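Is a shelf-facing robot worth pricing for one small store?
Posted by plolstead_grocer

We run one store with 13 aisles and I have a quote for an Esus stocking arm: 2,902 a month, plus 453 for "shelf mapping". The salesman says it fronts product overnight. I have my doubts. The job I'd want it for is mostly bottles and boxed goods, by hand today.

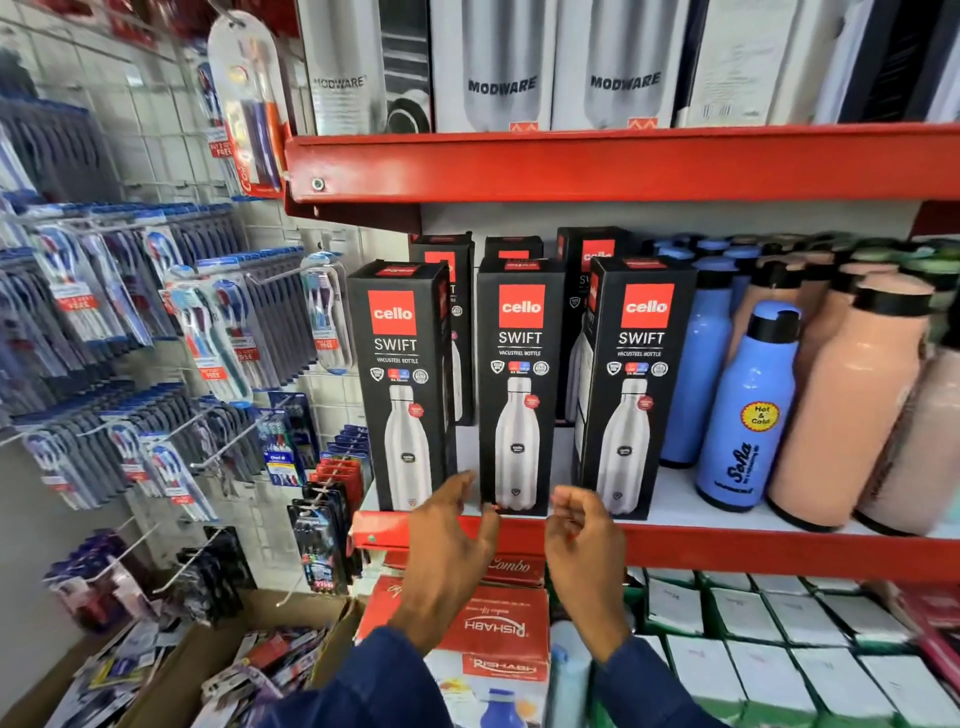

Facing up the Cello Swift boxes, housewares aisle.

Has anyone budgeted for one of these, and what did they leave out of the quote?

Otero
Ask what "mapping" covers. Ours was charged again every time we reset an aisle, and the rep went quiet when I brought that up. Get the reset price in writing – and make them run the trial on your worst shelf in your store, not in their showroom. I'd want 12 weeks before signing anything.

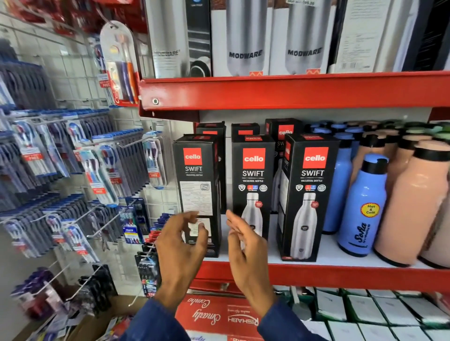
A quote like that is priced on cases per hour, and cases per hour assumes tidy stock. Your shelf has boxes two deep with one turned sideways, plastic bottles crowded in right next to them, and toothbrushes on hooks on the wall beside it. I would ask Esus for their miss rate on exactly that mix. If they only have numbers for cereal, cross it off. Also budget for whoever picks up what it drops.

Hà
we looked at it in June and bought two better carts instead. no regrets so far. does the monthly price include service calls? ours didn't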